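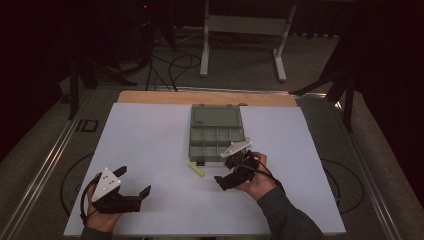

Skallelby Electric Car Club — Home Workshop Group

Tips for looking after your car and charging lead at home

Keep a small box of spares near the charging point. Ours holds fuses, valve caps, trim clips and a few cable ties, sorted by size. Put the lid down before you carry it anywhere.

Charging lead. Hang it in wide loops on a proper hook. Tight coils strain the outer sleeve, and a lead left on the drive gets driven over sooner or later. Uncoil it fully before a long charge. Wipe the plug casing with a dry cloth once a month and leave the pins alone. If the sleeve is split or the plug has gone brown, stop using it.

Tyres. Electric cars are heavy and they wear tyres quickly, the driven pair most of all. Check pressures cold, first thing, and use the figure on the door pillar for the load you are carrying. One member's Birnik was 12 psi down on one side at the May meeting and he had noticed nothing apart from the range dropping.

Brakes. Regenerative braking means the discs do little work, so they rust. Once a week, on a clear road, make a few firm stops from 30 mph with regeneration turned down. Not every car lets you do this. Look in the handbook under brake cleaning.

The 12-volt battery. It is still there, and a flat one will stop the car waking up even when the main pack is full. If you are leaving the car for more than a fortnight, find out whether it tops up the small battery by itself. The older Santoro vans do not.

Trim clips. Buy more than you need, they snap in cold weather. The Grisisetti mixed pack has 33 in it and fits most undertrays we have tried. Warm the panel indoors first if you can, and pull straight out with a plastic tool — a screwdriver marks the paint.

Do not open anything with orange cable going into it. That is high-voltage work and it goes to a garage.
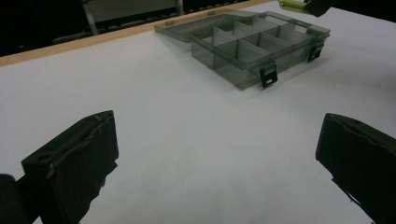 Reader's comment, 11 June 2022: On the brake tip, I would add that washing the car and then parking it up for days is the worst thing for the discs. I take mine round the block after a wash and use the pedal a few times before it goes away. Rear discs needed replacing at the second service before I started doing that. Does the same apply to rear drums?

Reply from the group: Drums are better protected and rust less on the working face. A short drive after washing still does no harm. Leave the parking brake off overnight if the car is on level ground and your handbook allows it.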